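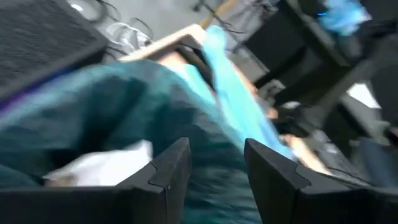
Photo: Higuchi / Skala newsletter

Textile sorting: changes to the bench procedure

Soft goods are now sorted on the bench in small batches before they go into a bin. The full procedure is in sheet 611, which replaces sheet 321 from September 3, 2025. The main points follow.

Lay out no more than one batch at a time. Rolled pieces stay rolled. Flat cloths may be left crumpled, provided they do not hang over the table edge when the next piece is picked up. Mixed colors in one batch are acceptable; mixed weights are not.

Lower long pieces into the bin from above, bunched end first. Dropping them from the side tends to leave a corner over the rim, and the next piece drags it out again. Fill height is 40 cm, measured without pressing down.
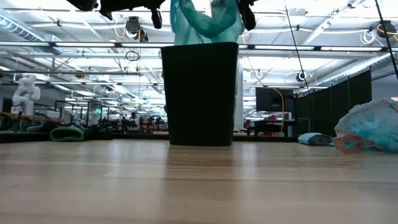 Thin teal fabric over the black bin, with rolled cloths and a light-blue bag still on the table.

Plastic bags are handled last. They slide on bare wood, so keep them clear of the rolls, with the handle loop spread open.

Bins marked Prasano go to shelf 62. Unmarked bins stay at the bench until the label is printed. The Grarport labels remain valid through December.

Filed under: Workroom Notes / Textiles

© Skala Newsletter | Contact the editors | Back to top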